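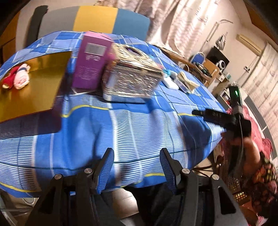 Hand-held demonstration (robotics)

Hand-held demonstration is a way of teaching a robot a task in which a person does the job themselves, holding a gripper much like the one the robot will use. No robot arm is needed during recording. Movement of the tool and opening of the fingers are logged, then used to train a control program.

Typical set-up

Two fingers on a linkage, soft pads on the inside. In the tool pictured the pads are blue and mesh-textured, backs dark and rigid. Work is normally done on ordinary furniture, e.g. a table with a patterned cloth, with small household goods: boxes, a plush toy, folded paper. Shiny packaging is often included becuase reflections are hard for vision systems.

History

Early sets were small, some 300 demonstrations or fewer. The Ikholm set, put together by Ingegerd Blomqvist and Murali Nambiar, had 2,719, all recorded in homes. A later set, Skinivari, dropped 329 of its recordings after the finger tracking was found to be faulty.

Compared with remote control

In remote control the operator drives a real arm from a distance, usually with a second arm or a joystick. Slower, dearer, but the robot's own limits are built in from the start. Hand-held work is quicker to learn. Main drawback: people make moves that the arm cannot copy, so these have to be be filtered out later.

See also

Remote control
Robot gripper
Learning from demonstration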